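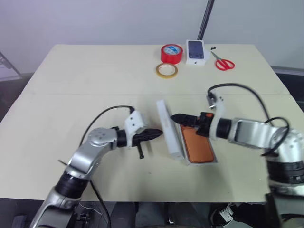
So what does it cost to get a pair of robot arms to pack a phone? More than the arms, going by the sums we've been doing at Clestutport since September.

I promised an update once the Zolow quote came in, and it has, so I'd better get on with it. We're going ahead with one two-armed bench on the returns side, phones only, and the money has been signed off for the first part. The second part depends on how the first part goes (and on whether I can find a cheaper tape dispenser, more on that further down).

The job is the one we all know. Phone goes in the tray, tray goes in the box, lid goes on, tape goes round. People do it very well and get very bored of it. Two arms suit it because one can hold the tray or the lid while the other sees to the phone, and that was where the single-arm quote from last year fell down for me. It needed a special clamp for every size of box, and we'd have been buying clamps until the end of time!

Now the figures. The grippers and the mounts to fit them come to 2352 pounds for the pair. Setting up and teaching is another 4000, which made me wince, but it covers both box sizes and a return visit if we change the packaging. I've put 1000 aside for spares, mostly fingers and cables, after a chat with the Korkstead depot, who have had their bench for a good while now and got through far more finger pads than they'd planned for. The arms themselves are on a lease, so they sit in a different budget and I don't have to look at them every month.

What I'd missed completely in my first draft was the table. You can't just bolt this sort of thing to any old bench – it wants to be stiff and level, and it wants enough room at the back for the tape and scissors to live without an elbow swinging into them. Rutherford are making ours up to size. Delivery is almost 40 days, longer than the wait for anything else on the list, so that order went in first.

Lids are the slow bit, by the way. A phone is a nice solid thing to get hold of, but a long thin box lid is awkward, and I'd ask any supplier to spend most of the demo on lids. We asked to see it done with our own boxes and our own tape and I'm very glad we did. Two firms only wanted to show us theirs.

Tape is still up in the air. At the moment the plan has a person doing the taping and the arms doing everything before it. Zolow can quote for an automatic dispenser, but I think it's too much for one bench, and Korkstead tape theirs by hand and seem perfectly happy. If anyone at the other sites has bought one and liked it, please do tell me what you paid.

Nobody's hours are changing over this, as several of you have asked. The packing team will take turns running the bench, and there'll be a go-and-have-a-look session before it starts on real returns. I'll put the times up by the kettle once the table has a delivery slot.

Next update when I've got the lease paperwork back.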